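원격조작 시연 수집 현황: 양팔 작업대, 8월분

Wuvside 작업대의 양팔 시연 수집이 8월에 두 번째 구간으로 넘어갔다. 이번 구간에서 기록한 에피소드는 1,269건이고, 검수를 통과해 학습용으로 넘긴 것은 846건이다. 제외된 에피소드의 다수는 조작 실패가 아니라 기록 문제였다. 좌우 팔의 관절 로그와 영상의 시각이 어긋난 경우가 가장 많았고, 시작 자세가 기준 범위를 벗어난 경우가 그다음이다.

수집 방식은 지난 호에 소개한 것과 같다. 조작자가 리더 암 한 쌍을 손으로 움직이면 작업대의 팔로어 암이 관절 각도를 따라간다. 힘 피드백은 없다. 조작자는 그리퍼가 물체에 닿는 순간을 눈으로만 판단해야 하며, 이 때문에 초기 시연에는 그리퍼를 필요 이상으로 닫는 습관이 남아 있다. Ondrejka 제어기 쪽에서 그리퍼 전류 상한을 낮춘 뒤로 종이 용기가 눌리는 일은 줄었다.

과제 목록은 17개로 늘었다. 새로 들어간 항목은 대부분 상자와 용기를 다루는 것으로, 위가 열린 종이 상자에 물체를 넣거나 꺼내는 동작이 중심이다. 한 팔이 상자 안으로 내려가는 동안 다른 팔은 상자 옆에서 대기하거나 벽면을 받친다. 두 팔의 작업 영역이 상자 위에서 겹치므로 진입 순서를 조작 지침에 명시했다. 먼저 들어간 팔이 상자 윗면보다 높이 올라온 다음에 반대쪽 팔이 들어간다. 이 순서를 지키지 않은 에피소드는 결과가 성공이어도 학습용에서 뺀다. 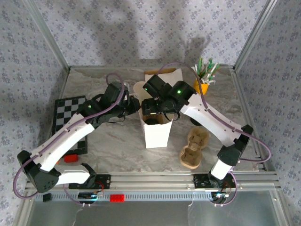
배경 물체는 치우지 않는 것을 원칙으로 한다. 과제와 무관한 물건이 작업대에 남아 있어야 정책이 빈 배경에 과적합되지 않는다는 것이 Asville 쪽 평가의 결론이었다. 다만 대상 물체를 완전히 가리는 배치는 허용하지 않으며, 물건의 위치는 수집 묶음마다 바꾼다.

언어 지시문은 에피소드당 한 문장으로 붙인다. 지금까지는 수집 전에 정한 문장을 그대로 썼으나, 실제 동작이 지시와 다르게 끝난 사례가 있어 검수 단계에서 다시 쓰기로 했다. 재작성 대상은 262건이며 거의 모두 어느 팔을 썼는지가 잘못 적힌 것이다. 좌우는 조작자가 아니라 고정 카메라에서 본 방향을 기준으로 통일한다.

변환된 데이터는 Nudivitz 저장소의 양팔 폴더에 올라와 있다. 관절 값의 단위는 라디안, 그리퍼 값은 0에서 1 사이로 정규화했다. 이전 구간의 파일은 그리퍼 부호가 반대이므로 두 구간을 합쳐 쓰려면 변환 스크립트를 먼저 돌려야 한다. 다음 구간에서는 리더 암의 손잡이를 교체하고 같은 과제를 다시 수집해 그리퍼 궤적을 비교할 예정이다.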